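Pimholm Countertop Waste Sorter, reviewed after a long winter

I did not want another bin. The Pimholm is three compartments, a lid and a printed chart, and the box promises that a household will "sort without thinking." I have been sorting with thinking for years and still get it wrong, so I was curious, in a grumpy sort of way.

Winido, who make it, sell it mostly to small offices. I bought mine at full price from Chávez, the housewares store near me, and it has been in our kitchen since December. Edgars Mockus, who shares the studio downstairs, took a second one for the break room so there would be more than one family's trash to go on.
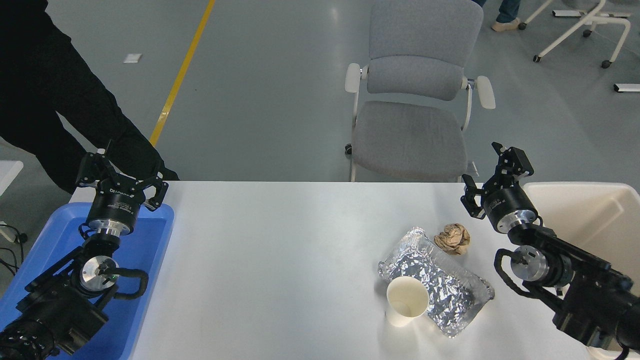

Page last changed: December, 7:40 p.m.

First, the chart. It is laminated, it sticks to the inside of the lid, and it covers maybe half of what a normal person throws away. Foil is listed under metal "if clean." How clean? The chart won't say. My town wants foil rinsed and balled up, the next town over won't take it at all, and Winido prints one chart for everybody. Paper cups are worse. They get a little icon on the line between paper and landfill, and I'm still not sure if that's a decision or a printing mistake. I wrote to ask. The reply thanked me for caring about the planet.

Then the lid. It opens with a push and closes slowly, and the slow close is supposed to be a feature. When you have coffee grounds in one hand it is a nuisance. By the second month I was leaving it propped open, and by the third I had taken it off, which means the chart now lives in a drawer.

Capacity is the part I expected to hate and didn't. The main compartment takes two days of our packaging, and the liners are ordinary small bags, no special order. Winido will happily sell you their own, in rolls of 300, and I would skip those. They are thinner than the supermarket kind and the seams let go if anything wet sits in the corner.

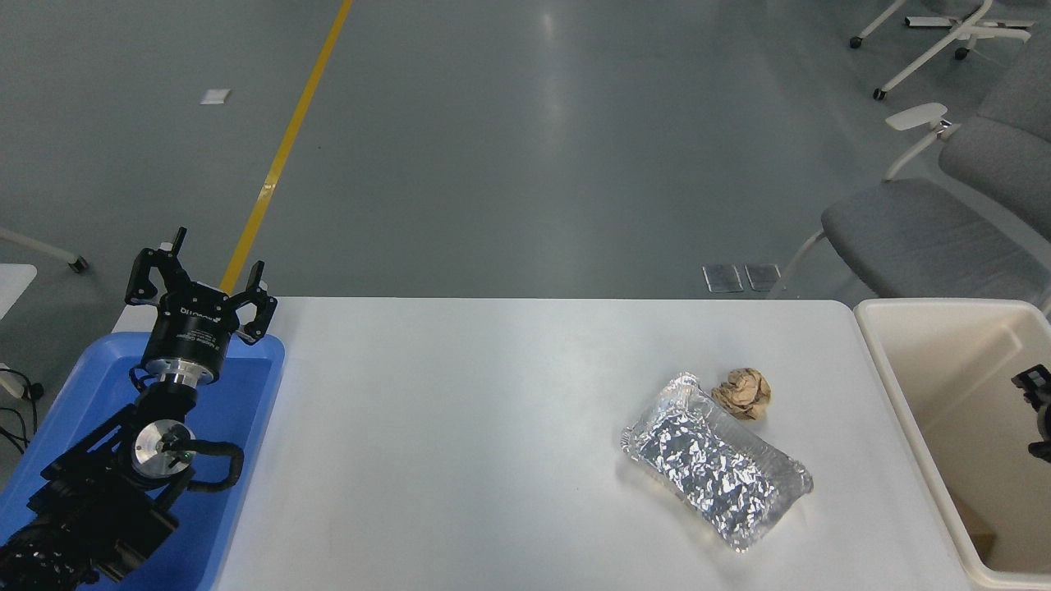

Foil and brown paper: two materials, one table.

Edgars had a different complaint. His people eat lunch in shifts and nobody reads a chart with a sandwich in their hand. He found whole takeout containers in the paper side most afternoons. He swapped the chart for masking tape and a marker, big words, one per compartment, and says it went better after that. I believe him, but then you are paying for a chart and using tape.

For comparison I borrowed a Clenau from Sheyla Arboleda, who has had hers for seven years. It has two compartments, no lid, no chart, and a handle that was clearly designed by a person with hands. It looks like something from a school cafeteria. It also goes in the dishwasher, and the Pimholm does not – I tried the smallest compartment, and it came out with a slight bow along one side and has never sat flat again. My fault, the leaflet says hand wash only. Still.

Smell: no worse than any other bin. The "odor-blocking" filter is a square of gray foam, and I took it out for two weeks without anyone in the house noticing.

Would I buy it again? No. If you have the counter space and somebody gives you one, keep it, throw out the foam and write your own labels. Model number, for those who asked, is 3568. The older one has a narrower base and tips.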